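The Man Who Wants You to Stop Buying Pillows

By Burgi Sutter
1 June 2024

Valentin Gruber has slept in 229 hotel beds and has an opinion on every one of them. He keeps the opinions in a set of ledgers on a shelf in his kitchen in Wodville, between the cookbooks and a tin of shoe polish, and he will take one down and read to you from it if you show the least sign of weakness. I showed it before my coat was off.

"Room over a bakery, very good mattress, terrible bedding," he read. "Woke at four. Hungry." He turned the page. "Same hotel, second night. Woke at four. Went down and bought a roll."

For most of his working life Gruber bought bedding for Zala, a chain of small inns that you have probably driven past. He chose the sheets, argued about the towels and spent what he calls a shameful part of his forties in meetings on the subject of bed skirts. He left when the chain was sold, and wrote a short, cross book called The Plain Bed, which his publisher expected to sell to his relatives. It is now in its third printing, and he has fewer relatives than that would suggest.

The book's argument fits on an index card. Most of us, Gruber thinks, sleep under too much, on top of too much, and beside a heap of cushions that we move to a chair at night and back again in the morning until we die.

"I had a neighbor with eight pillows on a double bed," he told me. "Eight! Two people lived there. I asked her which ones they slept on and she said none of those, the real ones were in the closet."

Gruber is tall and slightly stooped, and he speaks slowly, like a man reading out a serial number. He made coffee and put out a plate of dry cookies he said were from Prandeo, the grocery at the end of his street, adding that they weren't very good but he had got used to them. I asked whether he thought the same could be said of most people's beds.

"You're trying to give me a line for your article," he said. "But yes."

He is at his best on duvets. He came to them late, having grown up under sheets and wool blankets tucked in so hard that, as he remembers it, getting into bed was like being mailed. When Zala first talked about switching, he was against it. He wrote a memo. He still has the memo, and he admits now that it was wrong on every point except laundry.

"A duvet is one thing," he said. "You shake it, you lay it down, you leave the room. The trouble is that people can't leave it at one thing. They buy the duvet, then a blanket to go on the duvet, then a little runner across the bottom. What is the runner for? I bought thousands of them and I couldn't tell you. I believe they were for suitcases. Then we put in luggage racks, and we kept the runners."

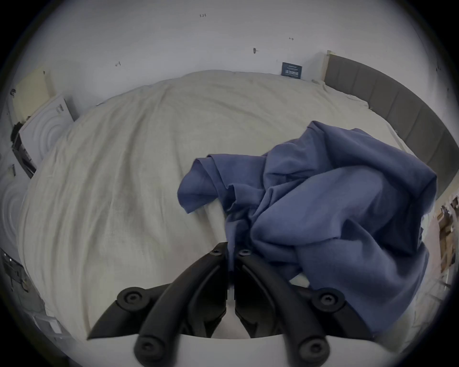

A cream duvet with a crumpled blue cloth on top of it.

Color is a sore point. Gruber favors white, off-white and cream, and regards gray as a fad that has gone on too long. I confessed that my own duvet cover is dark green. He took this in with the kind of silence doctors use.

"It's your house," he said at last. "But you won't know when it needs washing."

How often should that be? The cover once a week, he says, or once every two if you sleep alone and wear pajamas. He doesn't trust anyone who claims to wash the duvet itself more than a couple of times a year. He dries his over the banister and complains about it to his sister on the phone.

The book has made him some enemies. A retired upholsterer named Yoshida, who lives a few streets away, wrote him a letter that ran to more than 70 handwritten pages, defending the throw cushion on grounds of history, comfort and employment. Gruber read it twice. The two men now have lunch together every other Thursday and don't discuss it.

"He brought me a cushion," Gruber said. "For the bench, there, by the back door. It's an excellent cushion. I said to him, this is a cushion with a job. He said they all have jobs. So we talked about soup."

I asked to see where he sleeps, and he seemed surprised that it had taken me so long. The bedroom is at the back of the house, over the yard. It has a bed, a lamp, a chair and a window that he keeps open a hand's width in all weather. He made the bed for me from scratch, unasked, in less time than it takes me to find the corner of a fitted sheet. Afterward he stood back and then stepped forward again to flatten a crease.

On mattresses he is calmer than you might expect. Buy a medium one, he says, and lie on it in the store for as long as you can stand the salesperson. Turn it when the clocks change, if it's the kind that turns. Ignore anything that mentions astronauts. He thinks most people who say they need a new mattress need a cooler room, and a few of them need to stop reading their work messages in bed, though he raised a hand when I started to write this down.

"Don't make me sound like a health person," he said. "I eat cheese at eleven at night. I'm only talking about the bedding."

What about children's beds? He has no view. Guest beds? He has several, the firmest being that the host should sleep in it once a year, all night, with the door shut. He tried this in his own spare room in the winter and discovered that the radiator ticked and the pillow smelled of luggage. He had been putting his sister in there for 2 decades. She had never said a word about it, which he puts down to good manners, and which she, when I called her, put down to earplugs.

There is a second book on the way. His publisher would like it to be about the whole bedroom, perhaps the whole house, and has used the word "lifestyle" in an email. Gruber would like it to be about towels. As of this week they are still talking.

Before I left he asked again about the green duvet cover, and whether it was cotton. I said I thought so. He went to the shelf, took down the latest ledger and wrote something in it, and he wouldn't let me see what.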